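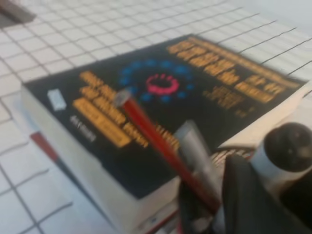
A thick paperback, black cover, orange lettering.

Search this site
Enter keywords Go

Textbook exchange moves to Brulby from August

The textbook exchange will leave the Begay Street hall at the end of July and reopen in the old reading room at Brulby in the first week of August. Opening hours will change at the same time. Members voted for the move at the general meeting on 21st April, after the hall's owners confirmed that the rent would go up again.

The exchange has been at Begay Street for nine years. In the last financial year it took in 2324 books and passed on a little over half of them. The rest were either recycled or are still in the back corridor, and the corridor is one of the reasons for moving. It is also the fire exit.

Brulby has proper shelving along three walls, a ramp at the side door and a sink. It doesn't have much parking. The 650 bus stops on the corner and runs every half hour until early evening, less often on Saturdays. Anyone bringing more than a couple of boxes should use the loading bay behind the bakery, which we can have until 10 am.

What we take

The rules for donations are staying much as they were, with a few changes for editions. Until now we have refused anything more than two editions out of date. That made sense for tax and law, where an old book can do real harm, but it meant we were turning away maths, physics and engineering books that students were asking for. A chapter on linear algebra has not changed much. From August the two-edition limit will apply only to law, accounting, nursing and pharmacy.

We still can't take encyclopaedias, photocopied course readers, or books that have been stored in a damp garage. Highlighting is fine. Books with an unused access code should have the code left sealed, but please don't expect it to work.

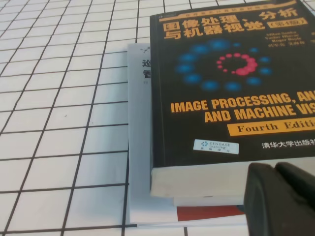
A Chinese-language textbook, fourth edition, on top of another book.

Books in other languages are welcome and always have been, although the old leaflet left that out and some people assumed otherwise. We have had steady requests for Chinese, Vietnamese and Arabic textbooks, mostly from postgraduate students who did their first degree overseas and like to check a hard topic in the language they learned it in. Until now these have been shelved at the end of each row with no labels. At Brulby they will go in with their subject, with the English title on a slip inside the front cover. If you can write that slip yourself when you donate, it will save us a good deal of time. 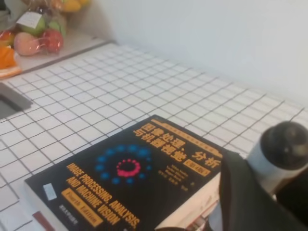 The catalogue is the other job. It is still a spreadsheet, and it lists books by the shelf they were on at Begay Street, so every line has to be redone. We have looked at two library programs. Fladirberg is free for groups our size but needs a computer left on all week. Jirnness costs $154 a year, runs in a browser and lets members search from home. We are trialling Jirnness until the end of June and will report back in the next issue.

Prices

Everything stays at two dollars, or swap one for one. Large reference sets are by negotiation. Members who joined before the last price rise keep their free swaps – there are 61 of you, and the cards will still be honoured at the new address.

Closing dates

Last day for donations at Begay Street is the second Saturday in July. The hall will be open for borrowing and swaps for one more week after that, then closed for packing. We need people with utes or vans for the move, and flat cartons if your work throws them out. Wine cartons are the right size. Anything bigger gets too heavy to lift once it's full of chemistry.

Put your name on the sheet by the door or reply to this newsletter.

Comments (4)

Will the returns box be moving too? I drop mine off on the way to the train and I'd be sorry to lose it.

Reply from the exchange: There will be a slot in the side door at Brulby. The box is staying with the hall.

Glad about the edition rule. I was sent home last year with a perfectly good statics book and ended up giving it to a neighbour's son.

I have a ute and can do the Sunday but not the Saturday. Also have about a dozen wine cartons in the shed if someone can collect them.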